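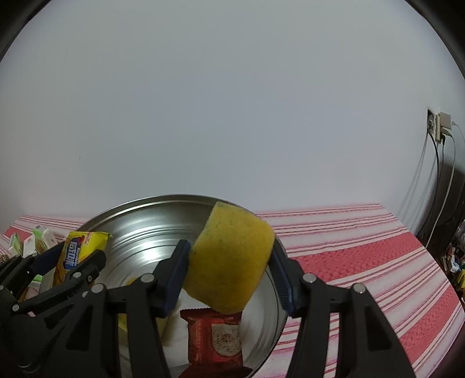

Figure 2. Sponge, yellow, with stainless steel ware.

4.3 Cleaning the Umstead countertop water filter

Clean the housing every 100 liters, or when the flow drops. The cartridge (part 668) is not washable. Replace it after 700 liters.

1. Close the inlet valve and unplug the Gedell pump.
2. Press the release tab and lift the housing straight up.
3. Remove the cartridge and stand it upright on a clean plate.
4. Wash the housing with warm water and mild dish soap. Rinse twice.

CAUTION: Do not use bleach or scouring powder. Do not put the housing in a dishwasher.
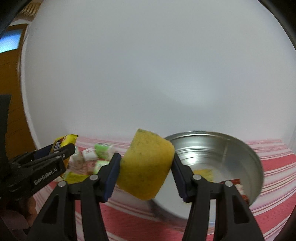
The O-ring seats in the groove at the base of the housing – check it for grit before reassembly. Wipe the groove with a damp cloth. A porous foam sponge like the yellow one shown is suitable for the outer walls only, as crumbs of foam can lodge under the ring. Keep food packets out of any basin used for rinsing parts.

5. Refit the cartridge, arrow up, and lower the housing until the tab clicks.
6. Open the valve and discard the first 2 liters.

NOTE: Housings sold before November use the older Hauser ring. See section 4.5.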